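Robot Learning in Practice, handout 6
Reading a simulation result without being taken in by it 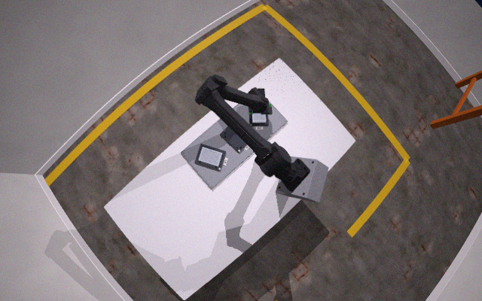 Kalliopi Lambrakis
2020-10-20

The rendered cell is the one we use for the Reminness exercise: one arm, one table, and a grey board with three devices on it, two of them turned at an angle. The gripper has to reach a chosen device from wherever the arm starts. Your reading for this week, the Vidano report, tests its method in a cell of much the same sort and claims that the policy "handles layout changes". I want you to doubt that sentence.

Start with what was varied. In Vidano the devices are shifted and rotated on the board between trials. The board stays put. So does the table, and so does the lamp. A policy can do very well on 300 trials like that and still have learnt little more than where the board is. The report gives one success rate over the whole lot and no breakdown by device or by angle, so we can't tell.

Then the looks. A stained floor, rusty patches and hard shadows make a render feel like a workshop. They cost very little to add and they say nothing about contact, friction or slack in the joints - the things that usually go wrong on a bench. Christodoulou's reply makes this point, a bit rudely, and I think it is right.

Now the transfer claim. The real-arm test was 23 trials, on a single afternoon, with one operator who was allowed to restart a trial "if set-up was faulty". How many restarts? The report doesn't say. I wrote and asked, and have had no answer.

For the seminar
Run the Primus baseline for 50 trials with the board fixed, then 50 with the board moved. Keep the seeds. Log every restart and who called it. Bring the raw table, please - averages on their own will be handed back.

The write-up is due in the first week of November.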